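Hauksdóttir sets rules for emptying sauce bottles

October 16, 2026 – The catering supplier Hauksdóttir has published a two-page guide on transferring leftover sauce from squeeze bottles into glass containers. It applies to the 500 ml size and covers ketchup and other thick sauces.

The cap comes off first. The bottle is then held neck down over the glass and left to drain before any pressure is applied.

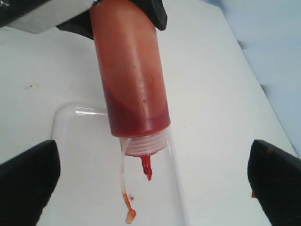

Squeezing too early pushes air through the sauce and leaves a film on the inner wall, according to Ívar Oddsson, who wrote the guide. He recommends 6 minutes of draining – longer for sauce taken straight from a refrigerator.

Filled containers are to be labeled and used within 2 days. The guide replaces a version issued in April and goes to 108 kitchens.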